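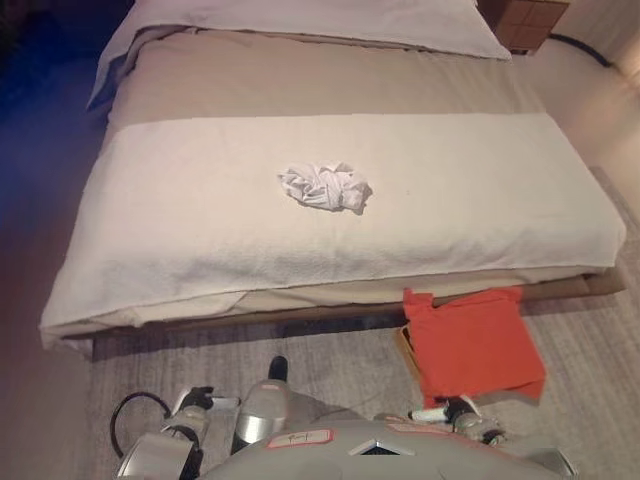

Do they still let you into the weaving shed, or is it all behind glass now? That was the first comment under my last post, and I couldn't answer it because I hadn't been yet. Well, I have now, and yes, they do let you in, with bright orange ear plugs and a strict talking-to about scarves.

I've wanted to get round the Prastine mill at Grirnby for years. I grew up with my gran's bedsheets (she ironed them, even the fitted ones, don't ask) and I've always been nosy about where cloth comes from. They only open twice a year and the other one is in August, when I'm always away, so when places came up I booked before I'd even looked at the trains. That was a mistake. It's two changes and then a bus that stops at every gate in the valley.

You start in the yarn store, all cones on racks up to the roof, and it smells like a cupboard full of clean towels. From there you go through two sets of heavy doors into the shed itself and the noise hits you in the chest. The old looms are Guerras, painted a sort of railway green, and they still run them for the narrow cloth. The newer ones are in the extension and go so fast you can't see anything move. I stood by a Guerra for ages watching the cloth creep down. One warp for the wide sheeting has 3,334 ends in it, every one of them drawn in through its own little eye before a single inch gets woven. I can't thread a needle without my glasses!

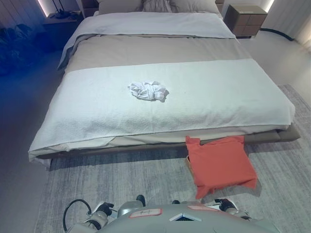 Surely the fancy thread counts are worth paying for, somebody behind me said, and you could feel the whole group lean in. Our guide had plainly been asked it before. They had two swatches on a board, one sold as an 800 and one as a 400, and we passed them round with the labels folded under. I picked the 400 as the nicer one, and so did most of our lot. The way it was explained to us, you can get a big number by twisting several thin threads together and counting each of them, and what you end up with can be heavy and a bit stuffy. The length of the cotton fibre matters more, apparently, and so does the finishing. I've been a thread count snob for twenty years, so I went a bit quiet after that.

Finishing is in the next building along, over a little footbridge. They wash everything in soft water off the Nirska, which is the stream that runs right under the boiler house, and there's a long machine that singes the fuzz off the cloth with an actual row of gas flames. Cloth! Over flames! It goes through at a fair lick and comes out smooth as anything. We weren't allowed closer than the yellow line, and the children in our group were very put out about it.

Then towelling, which I hadn't expected to enjoy and ended up liking best. The loops are made by keeping one set of threads slack while the other is held tight, so they get pushed up into little hoops as it weaves. I'd never once wondered how a towel gets its loops. I've been boring people with it ever since. 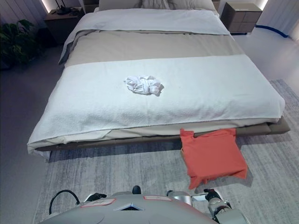
Taupe runner across the middle, white throw over the foot of the bed.

A few practical bits, as I know some of you are thinking of going. The tour is longer than it says on the ticket — ours ran over by nearly an hour — and there's nowhere to sit until the canteen. Wear flat shoes. The stairs up to the pattern room are stone and very worn, but do go up, it's where they keep the old order books. There was one open at a hotel order for 552 pairs of pillowcases, in lovely slanting handwriting, with "too blue, send again" scrawled down the margin. 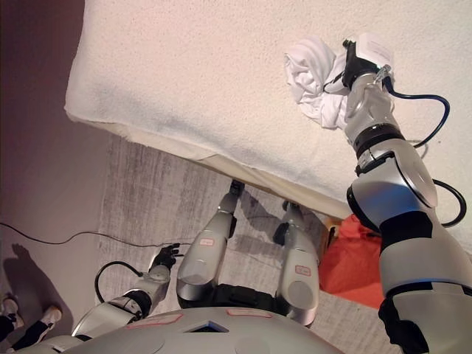
White cloth on the speckled cream mattress top.

The canteen does a decent cheese and onion pie and dreadful coffee. The seconds shop takes cards now but shuts at four on the dot, so go there before you eat. I came away with two flat sheets, a bath mat I didn't need and a bag of offcuts for dusters, and then had to carry the lot home on that bus.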